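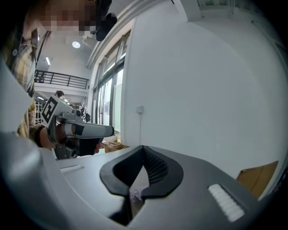
Should a small shop buy hand-held grippers before it buys a robot arm?

If you already know which task you want automated, buy the grippers first and leave the arm for next year's budget.

I got there the slow way, so let me walk you through what I spent. We're a small outfit that packs and ships spare parts, and last winter I was handed the job of working out what automation would cost us. My first draft of the budget was all arm. Arm, stand, controller, safety fencing, more arm. Then Osvaldo Pimentel, who signs off on anything with a plug, asked me what the thing was going to learn from, and I had a line in the spreadsheet that said "data" with nothing next to it. Ouch.

So I went shopping for hand-held grippers, the kind you squeeze while a camera on top records what you're doing. I ended up with the Jandix pair, and I've been using them long enough now to have opinions!

Price first. A single Jandix is $1091, and the two-hand set is $2435. If you do the math you'll see the set costs more than two singles. The extra gets you a hard case, a dual charger and a second set of pads, and I'd have bought all three anyway (the case especially, after watching how we treat the tape guns). If you've got a charger and a decent toolbox, skip the set and order two singles. Only the set comes with the phone support line, though, and I used it twice in the first week.

What I like: the shape. The body is light gray plastic, smooth and rounded, and my hand goes around the grip without my thinking about it. The black-and-white marker square stands up on the side where it's easy to wipe clean, which you will do a lot if your place is as dusty as ours. The soft black V-shaped pads are grippy enough for shrink-wrapped parts and flat cardboard flaps. Setup took me one morning, coffee included.

What I don't like: the weight, after lunch. Ten minutes is nothing, an hour is a workout, and Floor Van Wijk on our packing line switched hands so often that half her Friday recordings needed relabeling. The trigger is stiff as well. It's loosened up some since October, but if you've got small hands, borrow one before you pay for one. And the manual is a folded sheet with drawings on it. That's it. That's the manual.

I did look at two others. The Teleck is cheaper and lighter, but you have to supply your own camera, and by the time I'd priced one I'd lost the savings. The Sakamoto feels lovely, really lovely, and comes with a lead time that would have pushed us into the next fiscal year. If you can wait, put it on your list.

Now the stuff I forgot to budget for, in the hope that you won't. Replacement pads: I put in $200 for the year and I think I'll use all of it. Storage: the recordings pile up fast, and I had to go back to Osvaldo for another $800 for drives, which was not a fun conversation. Staff time: this one hurts the most, so write down who will be doing the recording and for how many hours a week, and get their manager to agree to it in writing. We run the files through Vunach for sorting, and the monthly plan is fine, but check that it reads your gripper's format before you subscribe. It read ours after an update.

One more thing on room to work. Measure your reach with a gripper in each hand and both elbows out, then add a step back. I planned our corner from the tabletop size alone and we had to move a shelf.

Four stars for the Jandix. I'd give it the fifth for a lighter trigger and a manual with words in it. We're ordering another single in the new budget, and the arm is back in the spreadsheet, one tab over.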